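Limumcombe Open Workshop

The Limumcombe Open Workshop is a yearly open day for robotics held in March at the Limumcombe technical center. It is organized by Erkamau, a small laboratory which works on two-armed robots for household and shop tasks. The event is free, and the number of guests is limited to 100 because of the size of the hall.

History

The first workshop was planned by Godelieve Nijs, at that time the head of the laboratory, as an internal day for the families of the staff. The neighbors of the center asked if they could also come, and from the second year the doors were opened to the public. In its early form the event had only lectures and a tour of the machine room. Live demonstrations were added when the laboratory moved to the ground floor, where the electric supply was better and the visitors did not need to use the stairs.

Orest Bilyk took over the organization in the third year. He divided the day into a morning part for school groups and an afternoon part for general visitors, and this division is still in use.

Program

The morning part starts at 9:30 with a short safety talk. After it, the groups go from station to station with a guide. The afternoon part has no fixed order, except for the main demonstration at 2 p.m., which is given in the large hall and repeated once if there are many people waiting.

The main demonstration is a tidying task known among the staff as "Clodent", after the name of the control software. Packaged snacks are put on a table between two robot arms, and the arms have to place them in a plastic basket. The task looks simple, but soft packages are difficult for a gripper: the foil bends, the shape is different each time, and a shiny surface can confuse the cameras. The arms are fixed on one common rail, so that the distance between them stays the same from one trial to another.
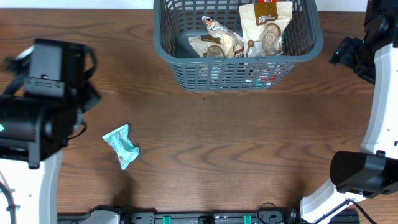
A trial is counted as complete when all the packages are inside the basket and both arms have returned to the rest position. The operator, in recent years Aisyah Khoo, explains each step to the public and may stop the arms at any moment with a hand switch. If a package falls on the floor, the trial is ended and a new one is prepared.

Other stations have included a cable sorting exercise by Bayu Kwok and a table where children can move a small training arm by hand. The training arm, called Mangundap, weighs 750 grams and was built by former students of the center.

Reception

Teachers who bring classes to the workshop have generally valued the open discussion of mistakes. Normunds Bite, who teaches physics in the town, wrote in the center's newsletter that his pupils remembered the failed trials better than the successful ones, and asked good questions about them on the way home. Some visitors have complained that the large hall is noisy and that the table is hard to see from the back rows. A raised platform for the last 3 rows was introduced in answer to this.

See also

Clodent (software)
Erkamau
Mangundap training arm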